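Hirvonen Adds Desk Planning Guide and Wood Desktop Finish to Its Small Office Line

PRALLPORT, October. Hirvonen, a maker of furniture for small offices and home workrooms, has extended its Idau desk series with a wood desktop in a warm brown finish and has published a planning guide for rooms in which two desks of different types stand side by side. The desktop and the guide are available now through the company's showroom in Prallport and through its regular dealers.

The Idau series has until now been sold with a white top only. The new desktop is cut so that the grain runs the length of the desk. It fits the existing Idau frame without changes to the fixing points, and customers who own a white Idau desk can order the wood top separately and exchange it at home with a standard hex key. The exchange requires two people for lifting. The frame itself is unchanged.

According to Hirvonen, the decision to offer a second finish came from orders placed over the past year. A large share of customers bought an Idau desk to stand next to furniture they already owned, and the white top did not suit every room. The company chose to keep the white top in production and to offer the wood top beside it at a higher price.

"People do different things at a desk during one day," said Asuka Hamada, product manager for the Idau series. "They type, they drink coffee, they repair something, they sort the mail. We wanted a surface that could be given over to hand work while the screen and its cables stay on the desk next to it."

The planning guide is built on this division. It treats the workroom as two zones. The first is the equipment zone, which holds the monitor stand, the power leads and items that are rarely moved. The second is the hand zone, which is kept as clear as the work allows and is used for tasks done with both hands directly in front of the seated person. The guide recommends that the two desks meet at the long side or at a right angle, with tops at matching height.
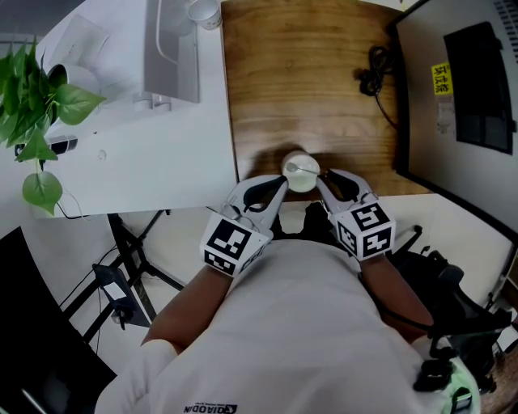
Clearances are given for both arrangements. For the hand zone, the guide advises that the forearms should be able to reach the working point from below without the elbows touching an armrest. Cups should be placed on the side of the dominant hand when they are in use and moved back from the front edge when they are not. Spoons and other loose metal items should be kept off the unprotected top when work involves turning or dragging objects across it. A felt mat is included with each wood desktop for this purpose.

Cable handling takes up the longest chapter. Hirvonen recommends that cables not in use be coiled and tied at two points, then stored away from the front half of the desk. Cables in use should run along the rear edge and down a single leg. Power adapters may rest on the floor provided that they lie label side up, have free air on all sides and are not covered by a rug or by stored paper. Where the floor is cleaned daily, the company suggests its under-desk tray, which holds an adapter clear of the floor and is attached with 4 screws. The tray is sold under article number 281 and fits both desktops.

A shorter chapter deals with plants. Trailing plants such as pothos are common on office desks and do well in moderate light, but vines that hang over the edge can be caught by a chair or wrapped around a cable. The guide advises placing the pot at a rear or outer corner, on the side away from the chair, and letting the vines fall where no drawer or door opens. Pots should stand on a saucer with a raised rim. On the wood desktop, water should be wiped up within a few minutes. The white top tolerates standing water longer but will mark at the edge banding if water is left overnight.

Small devices, among them speakers, sensors and chargers, should be kept out from under foliage, where they are exposed to drips during watering and are easily overlooked when the desk is cleaned.

The wood desktop is supplied with an oil finish applied at the plant. Hirvonen specifies a light sanding and a fresh coat of oil once a year under normal use, and more often in rooms with direct afternoon sun. Rings from hot cups can in most cases be removed with fine abrasive paper, worked in the direction of the grain. The company does not recommend silicone polish, which prevents later coats of oil from bonding. Care instructions for both desktops are printed inside the back cover of the guide.

Lighting is covered on two pages. Hand work on a brown surface needs more light than screen work on a white one, and a single lamp placed behind the hands throws their shadow onto the object being handled. The guide recommends one lamp on each side, or one broad ceiling light in front of the seated person. The matte surface of the oil finish limits glare from lamps placed low.

Hirvonen tested the room layouts with its design partner, Ikik, which prepared the drawings. The guide runs to 88 pages and contains 3 complete room plans: a narrow room with both desks along one wall, a corner room with the desks at a right angle, and a shared room in which the desks stand back to back. Each plan lists the outlets required, the position of the chair and the recommended route for cables. The plans assume a room with one window and one door. Readers with other rooms are referred to a blank grid at the end of the guide.

"The corner plan is the one our dealers ask for most," Hamada said. "We drew it for right-handed and left-handed use, and the difference is larger than we expected. The cable route changes sides and so does the plant."

The guide is free of charge with the purchase of any Idau desk or desktop. It can also be read at the Prallport showroom, where both finishes are on permanent display, or requested from a dealer. Replacement felt mats, edge banding for the white top and oil for the wood top can be ordered separately.

Delivery of the wood desktop is by parcel carrier within the usual service area. Customers exchanging a white top may keep it or return it for a partial refund, provided that the surface is free of drilled holes. Returned tops are cut down and used as shelves.

About Hirvonen
Hirvonen designs and builds desks, shelving and cable accessories for small offices and home workrooms. Its plant and showroom are in Prallport.

Press contact
Asuka Hamada
Product Manager, Idau Series
Hirvonen, Prallport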